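Kitchen & Home > Cookware > Do you need a "starter set"?

oldmillpond
Moving into a place with an empty kitchen next month. The Rullivier starter set is 20 pieces for 400 dollars and the reviews are glowing. Has anyone owned one longer than a week? Every review I found reads like it was written the day the box came.

Gemberg_fan
Bought the Rullivier set in April. No complaints. The pan heats evenly and everything matches, which I like more than I expected to.

turnipwagon
"20 pieces" is doing a lot of work there. Lids count as pieces. So do the measuring spoons, one by one. Take those away and you have a few pots and a spatula. I'd want to see the list before I paid 400 for it.

oldmillpond
Fair. The list does include a "recipe booklet."

turnipwagon
There you go.

saltedrim
I'll disagree with turnipwagon a little. Sets are fine if you cook plain food and don't want to spend a month shopping. My objection is to the "lifetime" talk. Tallberg says lifetime too, and in the small print that covers "defects in manufacture." A worn coating is not a defect, according to them. I asked.

Anyway, you can get by with a pan, something to drain with and a plate or two:

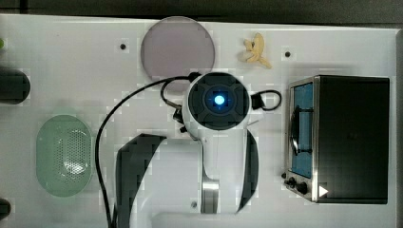
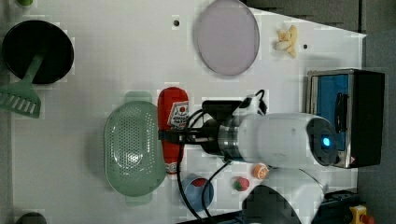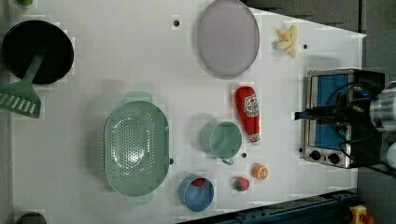

I'd add one decent knife and a pot big enough for pasta, then stop for 3 months. Whatever you keep wishing you had, buy that.

Gemberg_fan
3 months of wishing sounds miserable. Some of us have people over.

saltedrim
Then borrow a pot.

doorstopper9
Has anybody tried the Głowacki pans? The site claims 2,000 hours of testing. Testing of what, it doesn't say. Could be 2,000 hours sitting on a shelf.

turnipwagon
I had one. Decent pan, handle got too hot to hold. I wouldn't pay full price again.

Gemberg_fan
Mine never did that. Gas or electric?

turnipwagon
Gas, small burner. I know how to turn a stove down, before you ask.

oldmillpond
OK, I'm leaning toward buying separately. Does a thrift store pot make sense or is that asking for trouble?

saltedrim
Stainless, yes. Nonstick, no. Check the handle screws.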